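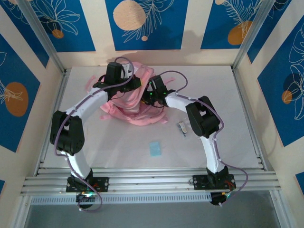 Minutes No. 43, page 1

Home | Minutes | Routes | School Supplies | Contact

Navcombe Parents' Association
Posted 21 Jun 2024 by Trinity Lindqvist, recording secretary

Meeting held in the school library. Lindqvist took the minutes. Mrs. Iwasaki chaired. Apologies received from Mr. Collov, who sent written comments on item 4.

1. Minutes of the last meeting

Read and approved with one correction. Under "Crossing," the street should be Mill Lane and not Mill Road. The request to the town for new paint on the crosswalk has been sent. No reply yet. The secretary will write again if nothing has come by the first week of July.

2. Supply drive

Backpacks are the main need again this fall. The school office has asked for 80, with a mix of sizes, and would like them before classes start so teachers can hand them out quietly at the open house. Used bags are welcome if the zippers run and the straps are sound. Bags with a name written inside can be accepted if the name can be covered with a patch or tape.

There was a long discussion on whether to fill the bags ahead of time. Last year every bag got the same set of supplies, and the fifth grade teachers ended up with boxes of fat crayons they could not use. It was agreed to fill bags by grade, from the lists the teachers turn in. Bags for the lower grades will be plain inside, no binders.

One parent asked that donors not be told to bring "boy" or "girl" colors. Agreed. The flyer will say any color.

Drop-off will be at the side door of the gym during office hours. The box by the front entrance will be taken away, as it blocks the wheelchair ramp when it is full.

Action: Iwasaki to ask the office for the grade lists. Lindqvist to redo the flyer.

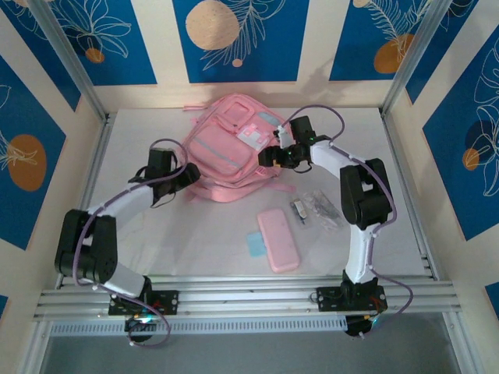
3. Bag weight

The school nurse sent a note saying that several children in third and fourth grade are carrying more than they should. She suggests that a packed bag weigh no more than 10 percent of the child's weight. Members felt most of the load is library books and water bottles. Two parents said their children carry every folder home each night because they are not sure which ones they need.

The association will ask teachers to post the night's folders on the board before dismissal. A bathroom scale will be put out at the open house for anyone who wants to check a bag. It was also suggested that the flyer explain how to adjust straps so the bag sits above the waist. The nurse has a handout and will share it.

A motion to ask the school for a second set of math books was put off until the cost is known.

4. Late bus

Mr. Collov's comments were read out. He is against moving the late bus stop to Drallilex Court, on the grounds that there is no sidewalk on the north side and the streetlight has been out since winter. Those present who live on that side of town agreed. The chair will tell the bus office that the association prefers to keep the present stop and would support a later pickup in place of the move.

Vote: 3 opposed, all others in favor.

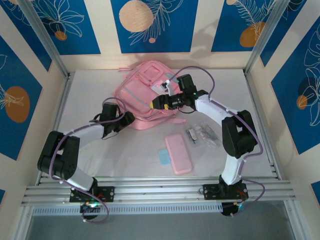
5. Lost and found

The rack outside the cafeteria is full. Items will be laid out on tables during the last week of summer session and whatever is left will go to the supply drive or the thrift store. Lunch boxes with food in them are to be thrown out.

6. Other business

The key to the storage closet is missing. Whoever has it should return it to the office.

The request for a shade cover over the kindergarten play area was carried over. Iwasaki has one quote and is waiting on another.

Next meeting will be in July, same room. Date to be posted on the office door. Meeting closed after a motion from the floor.

Related items
Minutes No. 42
Supply list by grade
Late bus map and stops
Nurse's handout: fitting a backpack
Lost and found rules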